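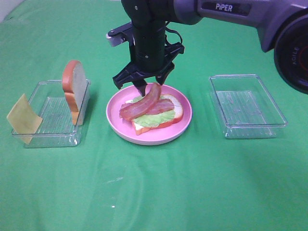
Second strip of bacon going on, with the cheese still waiting in its tray.

I have been thinking about sandwiches for most of the winter, which is a strange thing to say about a robot project, but there we are. We are teaching the arm to build one by showing it how, over and over, and letting the learning system work out the rest from our examples. Each run from bare plate to last slice of bread counts as one example – we call them episodes – and as of January 2021 we have 632 good ones.

Good is the word that takes up all our time. Marwa Mansour and I had a long, friendly argument over tea about whether a run with a small fumble in it should be kept. I used to throw those out. If the gripper closed on air and had to go back for the bacon, I hit delete and started again, feeling very tidy about it. Marwa thought we were deleting the very thing we needed, because a model that has only ever seen clean grabs has no idea what to do after a bad one. We tried it her way for a week, and I'm a convert (she has been very gracious). Now a fumble stays in as long as the person driving recovers from it, and a run only goes in the bin if the sandwich ends up somewhere other than the plate.

The other thing I keep fussing over is sameness. After an hour of driving you fall into a rhythm, and every lettuce leaf lands at the same angle, and the bread always leans the same way in the tray. It feels lovely and it makes for dull data! So we swap drivers every 10 episodes, and whoever is resting resets the table and is allowed to be a bit careless about it. Natalie Catterall is wonderful at this. She'll stand a slice on its edge or let something hang over the rim, and then go and sit down looking innocent.

Bacon is still the hardest piece for me. You have to pinch it near one end, let the other end touch down first, and then lower the rest slowly, and my first tries were all far too quick. I've started breathing out as I let go, which helps me, if not the robot.

Next up is sorting through the older episodes to label where each step begins and ends. Audrey-Anne Simard has offered to take half of them, and I said yes before she could change her mind.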